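FOR IMMEDIATE RELEASE
July 14, 2024

Tosell Opens Its New Coffee Counter, and Yes, You Can Bring Your Own Mug

Hi, I'm Hayley Staniforth, and I run Tosell, the coffee place on the ground floor of the Skedik building. I've never written a press release before, so bear with me (my sister offered to do it and I said no, how hard can it be?).

The big news is that our new counter is open! It's a long, curved stainless steel one, built for us by the metal shop at Taipe, and I've wanted it ever since we signed the lease in January. The old counter was a straight box with a sharp corner right where the line formed, and I had the bruises on my hip to prove it. The new one has a polished, rounded front edge and it sweeps along so people can stand side by side and talk while they wait for their drinks. I wipe it down far more often than it needs.

We also put in new floor tile, which took longer than the counter did. The first delivery was the wrong shade and had to go back, so if you walked past in the spring and saw paper over the windows, that was why. Thank you for waiting.

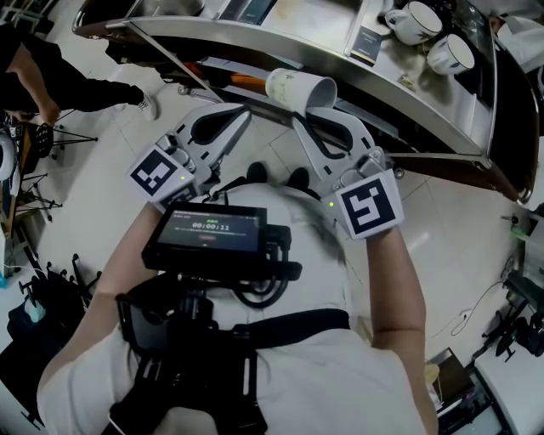 A paper cup at the edge of the curved counter, with two white ceramic mugs on top.

Now, about those cups. We're keeping paper cups for folks on the run, but I'd love to see more of you drinking from a real mug, so we bought 200 ceramic ones. Ask for a mug at the register and you get 15 cents off any hot drink, all day long. Bring one from home and it's the same deal -- any size, any color, chipped is fine. Travel mugs count too.

Cleaning up is simple. Mugs go back on the counter, paper cups go in the tall bin by the door, and lids go in the little bin next to it. Please tip leftover coffee into the sink at the end first. A full latte in the bottom of a trash bag is a sad way to finish a shift, and I've carried a few of those bags down the back steps myself.

The beans are still from Hikora, same dark roast as before, and I have no plans to change that. We're adding an iced version for the summer and a decaf that I drink myself after lunch. Pastries are back too, though the cinnamon rolls go early and I can't hold them for people anymore -- sorry, it got out of hand.

The first 700 customers at the new counter get a stamp card with two stamps already on it. Come by, put your elbows on the steel, and tell me what you think of the tile!

Press contact: Hayley Staniforth, Tosell, Suite 743, Skedik building. Stop in or leave a note at the register.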